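Delent Publishes Folding and Storage Specification for Heavy Cable Knits

DRORKVILLE, October: Delent, a supplier of household storage and garment care products, has released a folding and storage specification for heavy cable-knit sweaters and cardigans. The document applies to home use and to small resale and rental operations that store knitwear between seasons. It replaces the general knitwear section of the company's earlier care sheet.

The specification covers pullovers and button-front cardigans in cable, rib and mixed stitch patterns. It does not cover lace knits, brushed mohair or garments with a sewn-in lining.

Under the new procedure, each garment is laid on a clean flat surface at least as wide as the outstretched sleeves. A made bed is acceptable. Cardigans are placed face up, sleeves out, and the front placket is straightened by hand from the collar to the hem. Sleeves are then brought across the body, and the body is folded into a rectangle sized to the shelf or box. Firm pressure on the cables is to be avoided at every step.

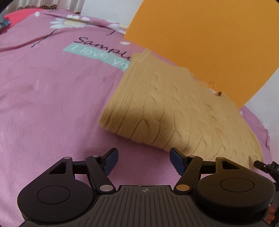 Mustard-yellow cable-knit sweater, folded, on a printed bedsheet.

The finished rectangle is measured at its thickest point. Cable panels add bulk where they overlap, and the specification allows up to 20 percent more shelf height for these garments than for plain knits of the same size. Stacks are limited to four garments. Where a shelf holds mixed weights, the heaviest piece goes on the bottom and ribbed hems are turned to alternate sides, which keeps the stack level.

"The older sheet treated all knitwear the same way, and the thick pieces did not fit the shelf heights we listed," said Zlata Dmytriv, product documentation lead at Delent. "We measured again with the garments folded by hand on ordinary household surfaces. The dimensions in the new tables come from those measurements."

Measurements were taken on 448 garments supplied by Zornunico, a knitwear resale business. Ten were excluded after inspection due to felting or stretched shoulders, leaving 438 in the final data set. Each garment was folded twice by different staff members, and the larger of the two thickness readings was recorded. 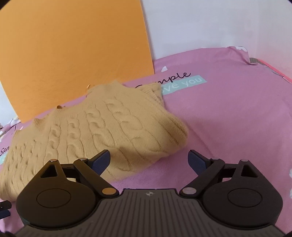
Ribbed collars and cuffs receive separate treatment in the document. A ribbed edge should lie flat along the fold line or be turned over completely. Partial turns are not permitted in stored stacks. Cable columns should run parallel to the long side of the finished rectangle where the cut of the garment allows it. Folds across the cables are limited to one per garment for sizes up to medium and two for larger sizes.

Cardigans may be stored buttoned or unbuttoned. If buttoned, all buttons are to be fastened, including the one nearest the collar. Paper hang tags should be removed before storage. Sewn neck labels stay in place and are checked for loose stitching. Any lint is lifted off by hand or with a soft brush. Adhesive rollers are not recommended on raised cable patterns.
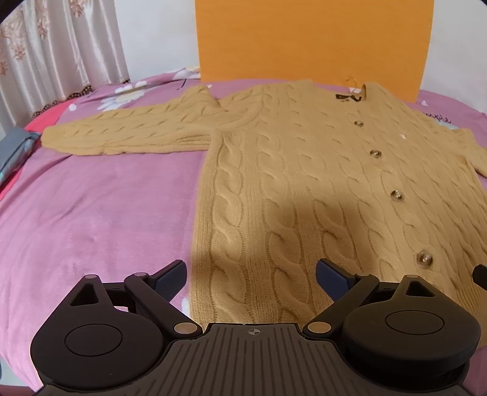 Button-front cardigan laid flat, face up, with one sleeve extended.

The specification also revises the guidance on unfolding. Garments stored for a full season should be opened flat and left at room temperature overnight before wear. Hanging is not advised for any knit within the scope of the document, including for short periods. Fold lines that remain after resting may be steamed from the reverse side, with the steamer held clear of the fabric.

A companion range of shelf dividers, sold under the Oyelaran name, has been resized to match the revised tables. The dividers fit the existing rails. Customers who own the earlier version do not need to replace it unless they store cable knits in stacks of four.

The specification is available at no charge from the Delent website and in print on request. Retail partners will receive the printed version with their next scheduled delivery.

About Delent
Delent designs and distributes storage and garment care products for homes and small businesses. The company is based in Drorkville.

Media contact
Zlata Dmytriv, Product Documentation, Delent, Drorkville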